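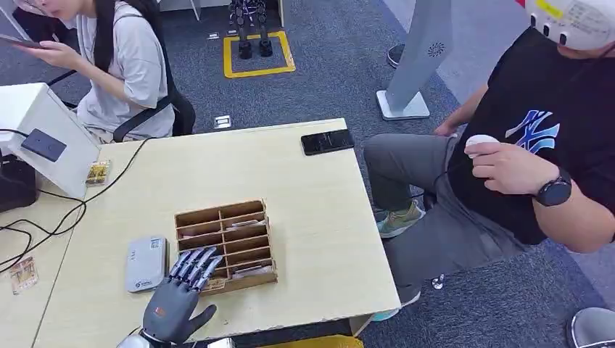
*The card organizer, with a few cards in it.*

**gemechu_n** wrote:

Hello all. I want to ask how you sort your recipe cards. My aunt, Ebise Ejigu, gave me her whole collection in April, and it has 1,719 cards. Many are in her handwriting, some are cut from magazines. She kept them by the person who gave her the recipe, so all cards from one neighbor stay together. It is beautiful, but when I want to cook lentils I cannot find lentils.

I am thinking to sort by main ingredient. Is this a mistake? 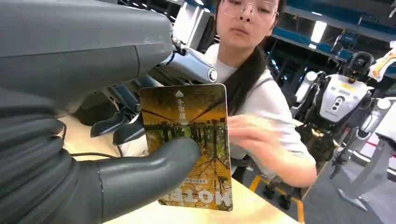 What do you do with a recipe that has two main ingredients? I put it under the one I must buy fresh, and write a short note card for the other one.

-- Gemechu Negash

---

**balogh_kitchen** wrote:

Please don't break her order! I did this with my mother's cards and I regret it every year. After one weekend I had a very practical box and I did not know anymore which cake came from which cousin.

---

**tinned_pear** wrote:

I disagree with balogh_kitchen. Cards are for cooking. Write the name of the person in pencil on the back of each card, then sort how you like. The information is saved and you can find your lentils.

Also, do not sort everything. I own many more cards, but I cook from 227 of them. Those stay in the kitchen and the rest live in a closet.

---

**gemechu_n** wrote:

Thank you both. The pencil idea is good, but some cards are glossy on both sides and pencil does not hold.
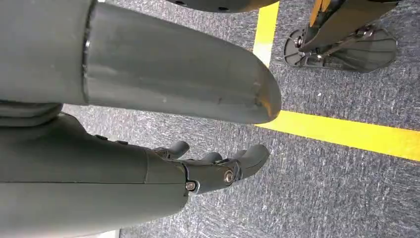

For those I will use a small paper slip, the same height as the card, so it does not get lost between the others. I tried the first 100 cards last night and it took me until 11 p.m., mostly because I was reading them. My aunt wrote "too salty, but he was kind" on one soup.

---

**balogh_kitchen** wrote:

You see? That soup belongs next to the other cards of this man. Under "soup" it is only a salty soup.

---

**tinned_pear** wrote:

Under "soup" somebody may cook it again -- with less salt.

---

**Jatlow_J** wrote:

I keep two systems. Original cards stay in the old order, and I copy the 30 that I use most onto new cards. The copies can get oil on them and I don't worry.
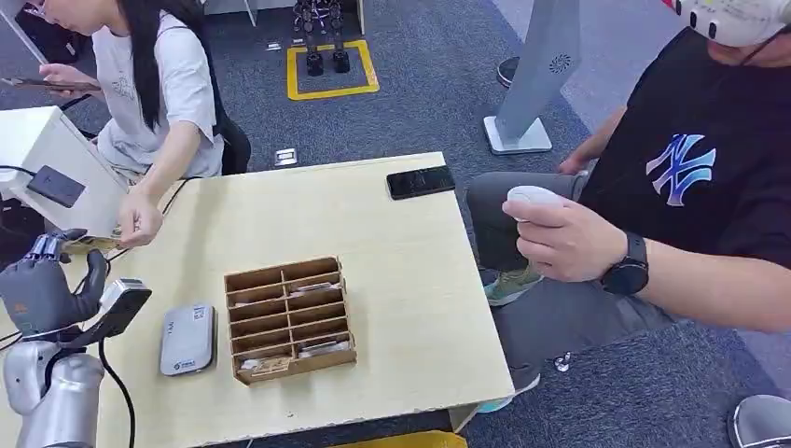

*Cards standing upright in the slots, so the top edges show.*

---

**gemechu_n** wrote:

I like this. I will start with the lentils and ask my aunt which others she would copy. Does anybody know a pen that does not run when the card gets wet?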